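Farka Publishes Good Practice Guide for Hand-Held Gripper Work

FLEDEDSIDE, Wed 28 August - Farka today released a good practice guide for sites where people use hand-held grippers to record tasks for robot training. The guide has 34 rules and is free to download.

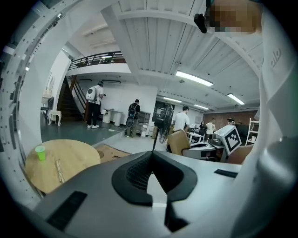

WORKPLACE SAFETY

The rules cover shared rooms, where operators work close to desks, chairs and other staff. Each operator should have a marked work area. Power strips and cables should be kept off walking routes, and marker cubes must be checked before each session.

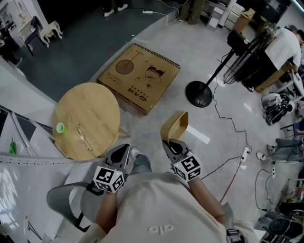

Operators should take a break of at least 5 minutes every hour and may stop a session at any time. Faces must be blurred before recordings leave the site.

Shenoy, which tested the draft rules under its Prollisari project, sent in 914 comments from operators. Most dealt with wrist strain and seating.

Farka will accept comments on the guide until November. Printed copies are limited to 100 and can be ordered from the Fledeside office.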